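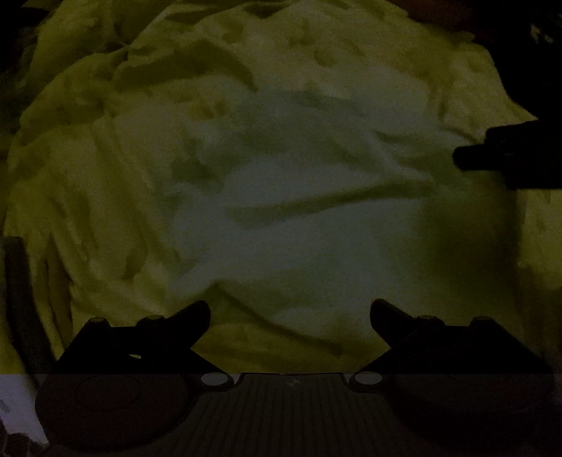

Wrinkled bedding in a yellow-green shade.

An unmade bed is a bed whose coverings have been left as the sleeper abandoned them. It is the natural state of most beds for most of the day, whatever their owners tell guests. The opposite condition, the made bed, requires daily upkeep and lasts until bedtime.

Creases gather wherever the cloth has been pushed, sat on or kicked. Plain fabric shows every one of them. Printed bedding is more forgiving, and a pattern of small leaves and vines in nearly the same color as the ground may vanish into the folds altogether.

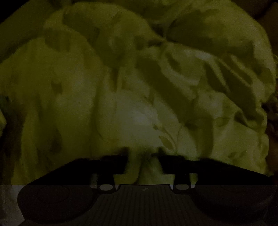

Views on bed making

In The Patient Sheet, the household writer Anselmo Cusi allowed 2 minutes for making a bed and 40 for finding the corners of the duvet. He advised shaking the cover from the foot end, a method that works well for people with long arms.

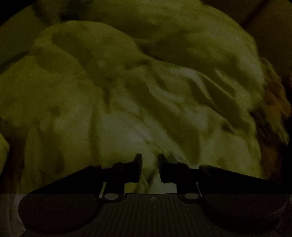
Cusi later softened his position and conceded that a heap pulled roughly level before supper counted as made. His critics, who ironed their pillowcases, did not forgive him. The book's second printing, of 375 copies, kept the concession in a footnote.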